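The Gauge at Darnlow

The river gauge at Darnlow was read twice a day, at seven in the morning and seven at night, and the readings were written in a ledger with a green cloth spine. The reader was paid by the quarter. She had held the post for 10 years and had a key to the hut, a key to the float well and a third key that fit nothing on the site.

The instrument was a Lemitz drum recorder. A float in the well raised and lowered a cable, the cable turned a pulley, and the pulley moved a pen across a paper chart. The chart went around once a week. The manual readings existed as a check on the chart, and the chart existed as a check on the manual readings. Where the two disagreed by more than 2 centimeters, the reader was to note it in the right-hand column and initial the note.

In April they began to disagree.

The first difference was 3 centimeters, with the chart high. She cleaned the staff with a brush and read it again. She then opened the well and looked for silt around the intake pipe, found a normal amount, and flushed it. The pen did not move. She wrote "chart high, intake clear" and initialed it.

The next evening the difference was 4. By the end of the week it was 7, and it had never once gone down. She changed the chart, wound the clock, and set the pen to agree with the staff, as the instructions allowed. In the morning the pen was high again by the full amount.

She reported it to the district office at Wysocka by telephone. The man who answered asked whether the cable had slipped. She said a slipped cable would read low. He asked whether she was reading from the correct side of the staff. She said there was one side. He told her to continue and said that someone would come when the road was open.

Nobody came in April. She continued.

What she did next was not in the instructions. She took the old ledgers down from the shelf above the stove and looked for the number on the chart instead of the number on the staff. It took four evenings. The chart for that week, with its small rise on the second day and its long flat shoulder, matched a week recorded 31 ledgers back by a reader whose handwriting leaned to the left. The match was good to the width of the pen line. That reader had noted in the right-hand column, "staff low, intake clear."

She turned the pages forward. The left-leaning notes continued for five weeks. Then came a reading of 263 centimeters, which was above the door sill of the hut, and after it a gap of nineteen days. When the entries resumed they were in a different hand. 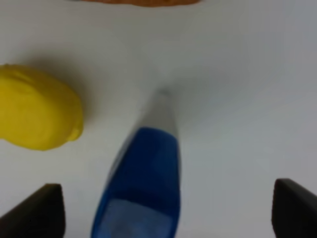

Vol. 12, No. 2

She checked the sill. It stood at 241 on the staff, and there was a line on the inside wall, under the paint, a little over 20 centimeters higher. She had always taken it for the edge of an earlier coat.

The district office did not log her second call. She said that she expected the chart to reach 263 on a certain evening and that the river itself might or might not do the same. The man asked what the staff said now. She told him 88. He said that 88 was a good level for the time of year.

In the fifth week she moved the ledgers to the Zestar orchard store, on the high side of the road, in two trips with a handcart. She left the current one on the desk. She oiled the pulley, filled the pen and fitted a new chart, and tried the third key in the lid of the recorder, where there was a lock she had not seen before under the maker's plate. The lid was already open. She turned the key anyway and it turned.

At seven in the evening she read the staff at 91. The pen stood at 260 and was rising. She entered both figures, with the difference in the right-hand column, and initialed it. There was a second set of initials beside hers, leaning to the left, and the ink had not dried.

She put the cap on the pen, locked the hut, and walked up to the road to wait for the morning reading.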